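Hair dryer nozzle

Flakwood Household Reference

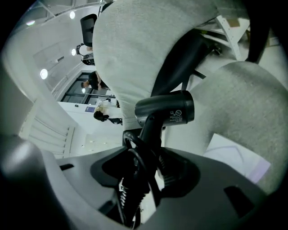 Category: Personal care appliances — parts and fittings

The nozzle of a hair dryer is the open-ended tube through which air leaves the appliance. On many hand-held models it is a short cylinder set at an angle to the handle, and both parts are often made in the same colour, black being common. A printed label may be fixed to the nozzle, carrying small text and symbols such as a circular warning sign.

Construction

Air is drawn in by a fan, passed over a heating element and pushed out at the front. The outlet is usually round. A grille inside it keeps fingers and hair away from the element. Some makers supply a flat concentrator, which narrows the stream, or a diffuser, which spreads it.

Labelling

Labels usually give the voltage, the power rating and a warning against use near baths and basins. Print on or near the outlet tends to fade with heat and handling. The Kistbridge collection of small appliances holds 196 hand-held dryers, of which 169 still have a readable label.

Cord

The mains cord enters at the base of the handle, in most cases through a flexible sleeve. Wrapping it tightly round the handle strains the wires at this point — wide, loose loops are preferred for storage.

Care

The dryer is unplugged and left to cool before cleaning. Dust is removed from the intake with a dry brush, and the outside is wiped with a barely damp cloth.

See also: Diffuser; Intake filter; Mains cord

Last revised Mar 26, 2026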